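Gunddale Zoo with two kids, is a full day too much?
Days Out board > Zoos, Aquariums and Farms

marshwren_mom
Hi all! We're heading to Gunddale in May with my two (a kindergartner and a very opinionated third grader) and I'm trying to work out whether to do the whole day or just turn up after lunch. My sister says you can see everything in an afternoon, my neighbor says she was there until they locked the gates and still missed the otters. Any thoughts? Also, is the new walk-through aviary open yet? The website is no help at all.

Pete_in_Clulton
Full day, no question. We're members and go a lot. The trick is to start at the far end with the wetlands and work back, because everybody piles up at the giraffes right inside the entrance. By 10 in the morning you can't get a stroller near that fence, but the herons and the tapirs? You'll have them all to yourself.

The aviary is open, but only the lower path. The upper one has a chain across it and a sign saying "soon." It's said "soon" for a good long while.

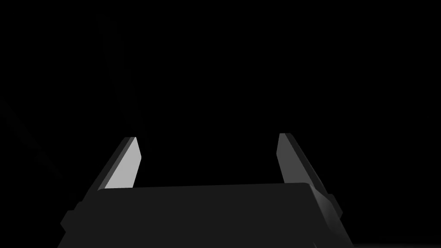 Dark gray gripper on a black background, computer render

Bring a jacket for the nocturnal house too, they keep it chilly in there and my youngest always complains.

tallgrass_lou
Gonna disagree with Pete on starting at the far end. That walk is all uphill! With little legs you've used up half their energy before you've seen a single animal. We did it that way last spring and ended up carrying one of them back past everything we'd planned to look at.

What I'd do is the giraffes first, crowd or no crowd, then the little train to the wetlands. Two bucks a person and the kids think it's the best part of the zoo (sorry, giraffes).

Pete_in_Clulton
The train doesn't run before noon, Lou. And it's hardly a mountain.

tallgrass_lou
It ran at eleven when we were there. Maybe it depends on the season? And you're what, six foot four? Try it on kindergartner legs and then tell me about mountains, lol.

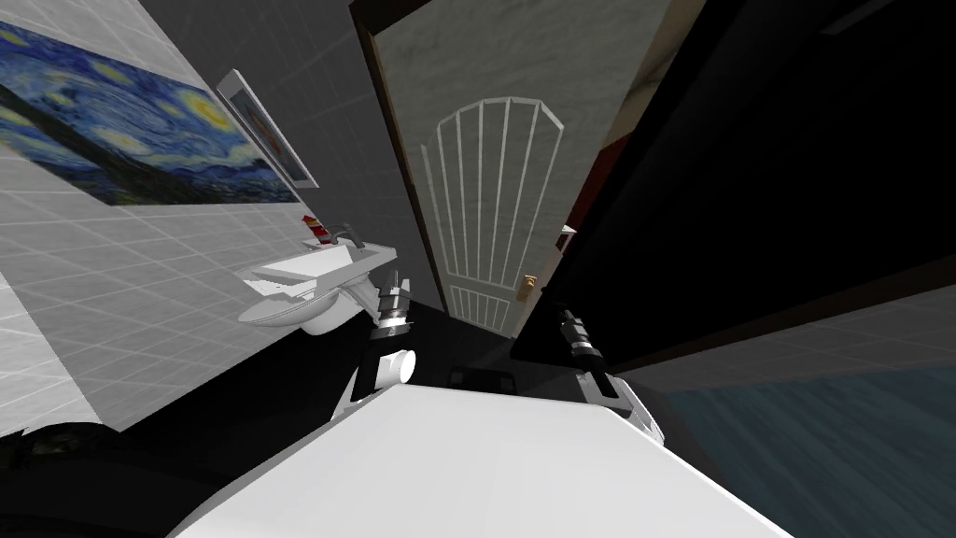

Anyway, to get back to the actual question, an afternoon is fine if you skip the farm corner. You can pet a goat anywhere. The one thing I'd hate for you to miss is the otter feeding, and I've only ever seen that in the mornings, so that kind of settles it for me too. Go early, leave when they get cranky.

marshwren_mom
Ooh okay, the otters are non-negotiable in this house, so morning it is. Is the food any good? I'm happy to pack sandwiches but it'd be nice not to.

NabilaShehata
Pack the sandwiches! The Lamrani cafe by the lake does a decent soup and really nice flatbreads, but the line is brutal from noon on and there's not much shade while you wait. The picnic lawn behind the reptile house is lovely and people walk right past it.

I'm going to be the grump here and say I liked Gunddale better before the redo. I know the old place had some sad little enclosures, and I'm glad the bears finally got some room. But the new planting is so thick in places that you stand there for ages looking at bamboo. We spent 20 minutes at the red pandas and saw one tail. 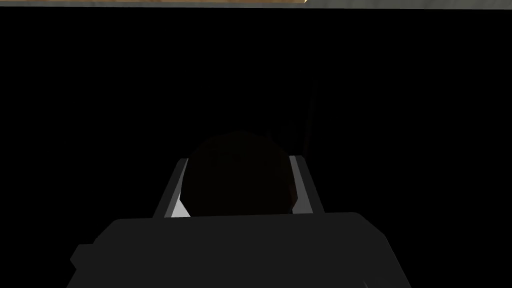
I do get that the animals need somewhere to hide, I'm not asking for them to be lined up for me. I just think a second viewing window around the back would fix it. I wrote that on a comment card and got a very polite letter back, so maybe someday!

Pete_in_Clulton
I'm with the zoo on this one. The red pandas used to pace up and down that wire all day long. I'll take one happy tail.

clellent_carol
Has anybody mentioned parking yet? The main lot fills up fast on nice days. Use the overflow off Clellent Road and come in by the east gate, it's a shorter walk than it looks on the map and it puts you out near the otters. If you're on the bus, the 519 stops right by that gate as well.

They also had a big banner up last time about planting 1,000 trees, so parts of the east side are still mostly dirt and stakes. Wear shoes you don't love.

marshwren_mom
Carol, that's perfect, thank you!! East gate, otters, then whatever we can manage, train if it's running, picnic on that lawn. I'm leaving the hill debate to you two.

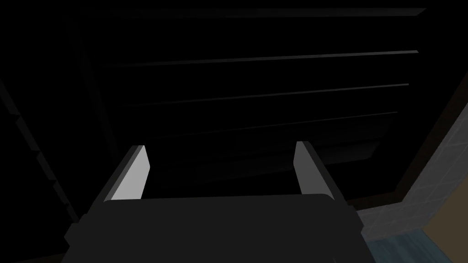 stroller_dad_ty
Can you get back in the same day if you leave for a nap in the car?

clellent_carol
Get your hand stamped at the east gate on the way out and they'll let you back in until 4 in the afternoon. Keep your ticket on you too, they asked to see mine.

tallgrass_lou
Good to know, we always went out the main way and they made a whole fuss over it. Have fun marshwren, and report back on the train times please, I need to win this one!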